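Student Project Report
Module: Residential Property and Lettings Practice
Property Studies, Year 2
Submitted March 12, 2024

How Room Descriptions in Letting Advertisements Affect Viewing Requests: A Study of Furnished Flats in Stolska

1. Introduction

This report examines the written descriptions used to advertise furnished flats in the Stolska district and considers whether the wording of an advertisement has any bearing on the number of people who ask to view the property. The work was carried out over one term with the agreement of Dubey, a letting agency with an office in the district, and with access to the listings archive of Poltatau, the property website on which the agency places most of its advertisements.

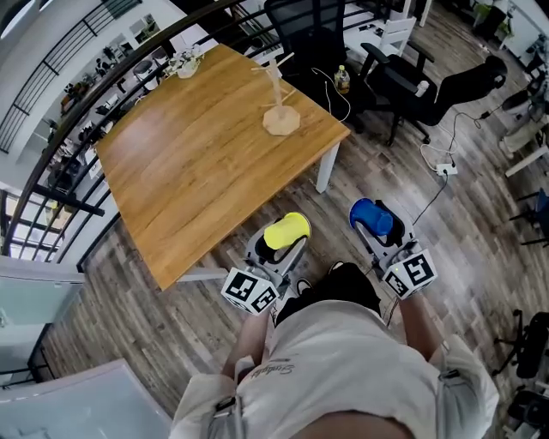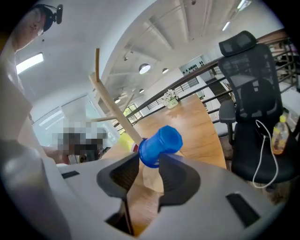
The subject was chosen because the course materials deal at length with pricing, tenancy law and inspection, and say very little on how a property should be described. New staff at letting agencies are usually given an old advertisement and told to follow it. The result, as the agency itself acknowledged when the project was agreed, is that phrases are passed from one listing to the next for years without anyone asking whether they help.

2. Aims

The project set out to answer the following questions.

Does an advertisement which gives room measurements receive more viewing requests than one which does not?

Does the order in which rooms are described make a difference?

Do general words of praise, such as "stunning" or "superb", have any measurable effect?

A further question, on the use of floor plans, was dropped at the planning stage. Too few of the archived advertisements included a plan for a fair comparison to be made.

3. Background

Stolska is a district of older terraced houses, many of them divided into flats, with a smaller number of newer blocks near the railway station. Demand for furnished flats comes mainly from students and from people on short work contracts. Most tenancies start in September or January, and there is a quieter period in spring.

An advertisement on the Poltatau site consists of a heading, a short summary shown in the search results, and a full description. The agency writes all three. The summary is limited in length, and in practice is nearly always the opening of the full description, cut off where the limit falls. This has consequences which are discussed in section 6.

4. Method

Advertisements for furnished one-bedroom and two-bedroom flats were taken from the archive. Studio flats and rooms in shared houses were left out, as were flats which had been re-advertised at a lower rent. This left 15 matched pairs. In each pair the two flats were on the same street or on neighbouring streets, had the same number of bedrooms and were offered at a similar rent. One of the two advertisements gave room measurements and the other did not.

For each advertisement the following were recorded in a spreadsheet: length of the description, first room mentioned, presence of measurements, words of praise, mention of heating type, mention of outdoor space, and the number of viewing requests received in the first fortnight. Requests were logged through Veko, the booking system used by the agency. Requests made by telephone are entered in the system by hand, and it is possible that a few were missed at busy times.

The coding of words of praise required some judgement. "Spacious" was counted as praise where no measurement was given, and was not counted where a measurement followed. "Modern" was counted only when applied to the whole flat, since a modern boiler is a matter of fact. These rules were agreed before the coding began and were not altered afterwards.

5. Findings

5.1 Measurements

In most of the pairs the advertisement with measurements received more viewing requests. The difference was clearest for two-bedroom flats, where applicants who intend to share appear to want to know whether the second bedroom will take a double bed. For one-bedroom flats the difference was small, and in two pairs the advertisement without measurements did better.

5.2 Order of rooms

Advertisements which opened with the kitchen or the living room did slightly better than those which opened with the entrance hall. Many of the agency's older descriptions follow the path of a visitor through the front door, so the first thing a reader learns of is the hall and its coat cupboard. No flat in the sample opened with the bathroom.

5.3 Words of praise

No effect could be found. Descriptions with many such words did neither better nor worse than plain ones. They were, however, noticeably longer, and in six of them the bedrooms were not mentioned until the final sentence.

6. Discussion

The findings on measurements agree with what the agency's staff expected. The findings on order were less expected, and the likely explanation lies in the search summary. Where the full description opens with the hall, the summary shown to the reader contains the hall and little else. A reader comparing flats quickly has no reason to open that listing over the one below it. The effect may therefore belong to the website and its length limit - a different site might give a different result.

The matching of pairs was the weakest part of the method. Two flats on the same street may differ in light, noise and condition, and none of this can be fully judged from an archived advertisement. Photographs were not assessed at all. The archive keeps only the main photograph once a listing has closed, and it was felt that a partial assessment would be misleading.

7. Recommendations

The agency is advised to give measurements for every bedroom as standard practice, in metres, with feet in brackets. Descriptions should open with the main living space. The summary should be written separately and checked against the length limit before the listing is published.

It is further recommended that the type of heating be stated in every advertisement. This was not one of the original questions, but staff reported that it is the point on which applicants most often telephone, and it was missing from a large share of the listings examined.

8. Further Work

The agency has agreed to use a revised template for new listings from April. Viewing requests under the new template will be compared with those for the same period last year, and the figures will be added to this report as an appendix.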